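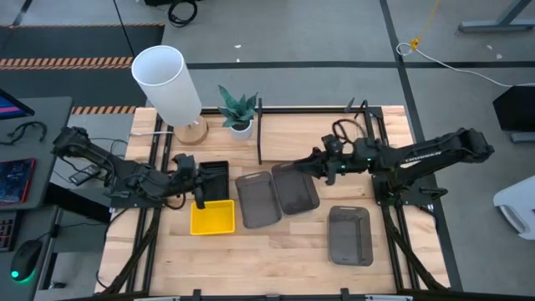
Holztisch mit gelber Schale und grauem Behälter

Jungen im Stimmbruch im Gemeindechor: Pause oder weitersingen?

Wellington Evangelista
6. März 2023

Ich leite seit dem Herbst den Jugendchor unserer Kirchengemeinde in Castosley. Wir singen einmal im Monat im Gottesdienst, meistens einen Psalm mit Kehrvers und zwei Lieder, dazu manchmal etwas Zweistimmiges zur Kommunion. Drei der Jungen sind jetzt mitten im Stimmbruch. Einer kommt oben nicht mehr über das a' hinaus, der zweite springt ständig zwischen den Lagen, und der dritte singt gar nicht mehr mit und bewegt nur noch die Lippen.

Mein Vorgänger hat Jungen in dem Alter nach Hause geschickt und gesagt, sie sollten in zwei Jahren wiederkommen. Gekommen ist von denen keiner. Das will ich nicht wiederholen, ich will aber auch niemandem die Stimme ruinieren. Bassstimmen haben wir im Jugendchor nicht, alle Sätze im Notenschrank sind für gleiche Stimmen. Der Erwachsenenchor probt zu spät am Abend.

Konkret geht es um das Gemeindefest im Juni. Geplant ist unter anderem die 169 aus unserem blauen Liederheft, in Es-Dur. Die Oberstimme geht bis zum es'', die zweite Stimme liegt die ganze Zeit zwischen es' und b'. Beides passt für die drei nicht. Hat jemand eine Lösung, die mit einer Orgel und ohne neue Noten funktioniert?

Vanderleia Arruda

Lass sie weitersingen. Die Empfehlung, im Stimmbruch ganz zu schweigen, war früher verbreitet, ich kenne aber kaum noch jemanden, der so arbeitet. Ich habe es in Damasceno 5 Jahre lang mit einer gemischten Jugendgruppe gemacht. Wichtig ist, dass keiner drückt und keiner eine Lage hält, die ihm unangenehm ist. Wer heiser aus der Probe geht, hat zu hoch oder zu laut gesungen. Bleibt jemand über Wochen heiser, gehört das zum Arzt und nicht in ein Forum.

Hör dir die drei einzeln an, am besten vor der Probe und ohne dass die anderen im Raum sind. Lass sie vom Sprechton aus abwärts und aufwärts summen und schreib auf, welche Töne bequem kommen. Oft sind das nur fünf oder sechs. Bei meinen lag der Bereich meist irgendwo zwischen f und d', das ist aber sehr verschieden und kann drei Wochen später anders aussehen. Also wiederholen.

Für diesen Umfang schreibst du eine dritte Stimme. Das klingt nach mehr Arbeit, als es ist. Bei einem Strophenlied in Es-Dur reichen oft es, as und b in halben Noten, im Wesentlichen Grundtöne mit ein paar Durchgängen. Schau im Orgelsatz nach, der Tenor ist meistens schon brauchbar, man muss nur die hohen Stellen abflachen. Es darf auch ein Liegeton sein. Beim Psalm können sie den Kehrvers eine Oktave tiefer singen, sofern er nicht zu weit nach unten geht, und die Verse überlässt du den anderen.

Zum Tempo: Mit tiefen, noch unsicheren Stimmen wird es schnell zäh. Ich würde bei dem Lied nicht unter 70 für die Viertel gehen, sonst reicht der Atem nicht für die Phrase.

Und stell sie zusammen, möglichst neben die Orgel und nicht vor die Soprane. Wer nur die Lippen bewegt, hat meistens Angst, dass es jemand hört. Bei mir hat der Betreffende nach ein paar Proben wieder mitgesungen, vorher hat er die Seiten umgeblättert. Ich habe ihn nicht darauf angesprochen.

Sterska

Einfach einen Ton tiefer spielen, dann ist das Problem weg. Unsere Orgel hat seit dem Umbau im Jahr 2000 einen Transponierhebel, damit geht das ohne Üben. Bei uns singen sowieso alle lieber tief.

Drakov

Der Ganzton von Sterska hilft hier nicht viel. Dann liegt die Oberstimme bis des'', und die zweite ist immer noch zu hoch für jemanden, der bei d' aufhört. Den Mädchen in der zweiten Stimme rutscht dafür das tiefe Ende weg, des' klingt bei Kindern nach nichts.

Zur dritten Stimme von Vanderleia Arruda eine Ergänzung — schreib sie nicht gleich für alle Strophen. Erste Strophe einstimmig ohne die drei, zweite mit ihnen, letzte Strophe mit der Gemeinde, da fällt es nicht auf, wenn einer die Oktave wechselt. Falls der Satz im Heft neueren Datums ist, vorher beim Verlag nachfragen, ob du ihn bearbeiten darfst.

Wellington Evangelista

Danke. Ich habe zwei von den dreien angehört, der eine kommt bequem von g bis c', der andere von e bis h. Den Orgeltenor kann ich fast unverändert nehmen, nur im dritten Takt der zweiten Zeile muss ich ausweichen. Der Dritte war in der letzten Probe nicht da, den höre ich beim nächsten Mal an. Einen Transponierhebel haben wir nicht.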